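叠衣服这件事，我劝你去床上做

4月2日 星期四　文／Jerome Espiritu

我一直觉得，家里最好的工作台就是床。书桌太窄，餐桌总有油，沙发更别提了，软塌塌的，裤腿刚捋直又滑下去。床多好啊，宽，平，高度也凑合，弯一点腰就够着了！

我妈不同意。她那一辈人讲究，洗干净的衣服要在专门的台子上叠，床是睡觉的地方。为这个我还真去Wellel买过一张叠衣台，花了800块，70厘米宽，摊一件外套袖子就垂到两边。用了3个星期，现在上面堆的全是快递盒（还有一盆快不行的薄荷）。

我的看法是，叠衣服要的就是地方大。尤其黑衣服，黑的最难伺候，正面反面、里子面子，混在一起根本看不清，领口还是下摆都得用手摸。可你把它往浅色床单上一放，轮廓马上就出来了，哪儿鼓着、哪儿卷着，一目了然。所以我洗完黑衣服从来不急着铺被子，先留着光床笠，趁白天窗户那边有亮，一件一件来。

还有人非要叠成豆腐块，立着插进抽屉里。我试过，太累。厚边的衣服本来就不服帖，你压下去它弹起来，何必呢？对折，再对折，差不多就行了，反正过两天又要穿。
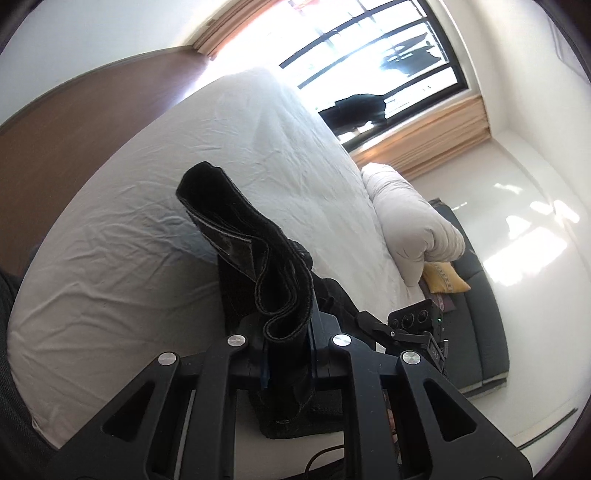

Hryhorii Ostapchuk看完初稿回我，说浅色床单配黑衣服他第一个反对，黑衣服掉毛，叠完一筐，床单上全是细绒，晚上还得拿滚筒粘半天，他宁可在地上铺条旧毯子。

行吧，绒毛这点我认。不过蹲在地上叠衣服，我的膝盖是不会答应的。滚筒我床头就放着一个，粘两下的事，我还是站床这边。

最后更新：9月

联系我们　版权所有 © Trurnmont　返回顶部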